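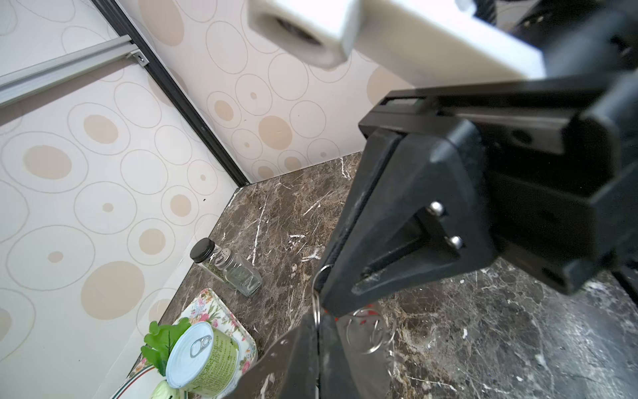

Residential Services Coordinator, Furnished Apartments
Caldeira Residences, Kusta Street Office
Full time, permanent
Reference number 2476

Caldeira Residences invites applications for the position of Residential Services Coordinator at its Kusta Street office. Caldeira manages 63 furnished apartments in two buildings, Brestus House and Esex Court, which are let to visiting hospital staff, relocating families and university guests for stays of one month or longer. The position is open because the present coordinator is moving to the leasing department.

The Coordinator reports to the Building Manager and is the first point of contact for residents from the day a lease is signed until the deposit has been returned. The work is divided between the office and the apartments themselves, and applicants should expect to spend a good part of each day on their feet.

Duties

The Coordinator will prepare apartments for arrival, meet new residents at the door, and complete the move-in record with them. The record covers the condition of each room, the meter readings, and the keys issued. Every key set is signed for individually, and the key register is reconciled each Thursday before the office closes.

The Coordinator will receive maintenance requests by telephone and through the resident portal, assign them to the in-house technician or an approved contractor, and inform the resident of the expected time of the visit. Requests involving water, gas or door locks must be acknowledged within the hour during office hours. Outside office hours these calls are taken by a contracted answering service, and the Coordinator reviews its log each morning.

The Coordinator will also maintain the household inventory. Each apartment is supplied with linen, cookware, tableware and small appliances according to a standard list, and shortages found at move-out are to be replaced before the next arrival. Much of the older tableware at Brestus House is no longer made, and the Coordinator may select suitable replacements within the annual household budget.

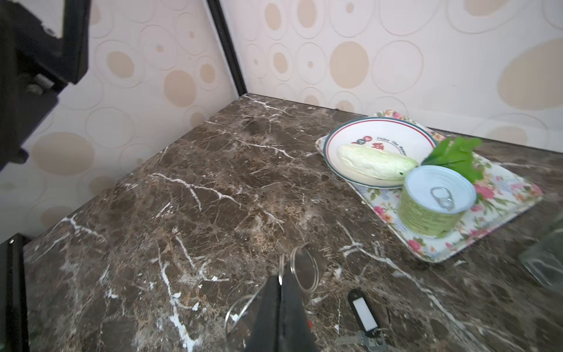 Purchases above the approved limit require the written consent of the Building Manager. Items left behind by residents are stored for two months, after which they may be donated or discarded in accordance with the lease.

Other duties include scheduling cleaning crews, checking contractor invoices against completed work, updating the resident handbook, and assisting with the yearly fire safety inspection.

Required Qualifications

A high school diploma or equivalent
At least 2 years of experience in property management, hotel front desk work, student housing or a similar setting
Clear written and spoken English
Confidence with spreadsheets and shared calendars
A valid driver's license
Ability to climb stairs and to carry boxes of linen and household supplies between floors

Preferred Qualifications

Working knowledge of a second language
Experience with furnished or short-term rentals
Familiarity with local landlord and tenant rules

Applicants who do not meet every preferred qualification are encouraged to apply. Training in the portal, the key register and lease procedures is given during the first month of employment.

Hours and Compensation

Regular hours are 8:30 a.m. to 5:00 p.m., Monday through Friday, with a half-hour unpaid lunch break. One Saturday shift per month is required during the summer arrival period, and a weekday off is given in exchange. Salary is set according to experience and will be discussed at the first interview. Benefits include health and dental coverage, paid vacation, a retirement plan with an employer contribution, and a monthly transit pass. Mileage is reimbursed for travel between the two buildings in a personal vehicle.

How to Apply

Applicants should submit a resume and a cover letter of no more than one page, quoting the reference number given above. The names of two references should be included, at least one of whom has supervised the applicant's work. References will not be contacted without the applicant's permission. Applications may be sent through the careers page or delivered in a sealed envelope to the Kusta Street office.

Review of applications will begin in October and will continue until the position is filled. Up to 7 applicants will be invited to a first interview, held in person at Brestus House. The second interview includes a short written exercise on handling a maintenance request. The selected candidate will be asked to complete a background check before an offer is confirmed.

Caldeira Residences is an equal opportunity employer. Applicants who need an accommodation at any stage of the hiring process should notify the office when submitting their materials.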